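Subject: Re: [pirirer-ops] What the folding work means for the bench staff
From: Nadine Obeidat
To: pirirer-ops list

Kazuhiro Hosoda wrote:

> I read the October notes and I still don't understand the staffing
> side. The Gauthier line is supposed to take over sorting and first
> fold for the returns room. Four of us work that room now. Two have
> been moved to home collection, where they go out and fold clothes
> with a hand gripper all day. Is that a job or is it a stopgap until
> the arm is trained? And who decides when a recording counts? Last
> month I had 192 done and 147 accepted, and I never heard what was
> wrong with the others.

Kazuhiro, fair questions. I'll take them in order.

Home collection is a job through the end of the Gauthier contract. It is on the same pay grade as the returns room, and travel time is paid. Ghada Rawashdeh has that in writing from Zirovero and will forward it to anyone who asks. What happens after the contract I can't tell you. I have asked twice for a date and have been told it depends on error rates on knits. Shirts and towels are in decent shape. Knits are where the line still hands work back to people.

That is also why most of the assignments this month are sweaters and ribbed tops, done on beds and sofas in lived-in rooms. The returns room tables are flat, gray and all the same height, and a model that has only seen those tables does badly anywhere else. Patterned bedding is welcome. Please don't swap a printed sheet for a plain one or clear the shelves before you begin.
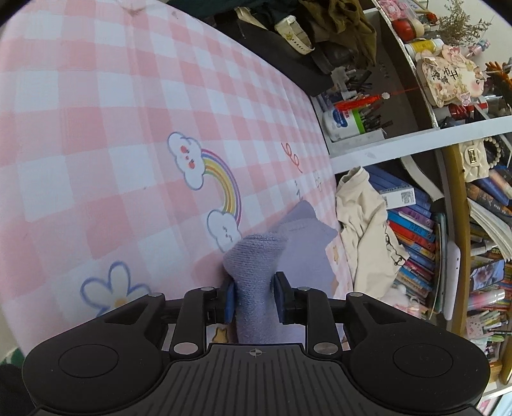
Ribbed knit held between the fingertips, with the rest of the garment spread on the bed.

On acceptance: a reviewer at Sendier checks each recording, and until now the reason for a rejection stayed in their system. Lâm Vương got them to export it. The file covers 1,832 recordings from the whole group. The most common reason by a wide margin is letting go of the fabric before the fold is laid down. Second is starting the recording with the garment already in the fingers. Neither of those was in the training sheet, so I don't think it is right to count them against anyone, and I have said so to Wissam Azar. He agreed that rejected recordings won't be used in reviews for this quarter.

From now on you will each get your own list with the reasons. If yours is missing, write to Lâm directly.

Two other things came up when I talked to people in the returns room. The first is wrists. Several of you said the gripper is harder on the hand than folding was, mostly from squeezing it for long stretches. You can switch hands, and you can stop for ten minutes every hour without logging it. If it hurts, report it the same day – don't wait for the check-in.

The second is what's left for the two people still in the room. Their work is now mostly stains, missing tags and whatever the line hands back. It is slower per piece and takes more judgment, and the old hourly target makes no sense for it. Wissam has the target on hold. I want it dropped and will bring that to the next ops call, 3 p.m., usual number.

Kazuhiro, if you would rather go back to the room, tell me before the call and I'll raise it there.

Nadine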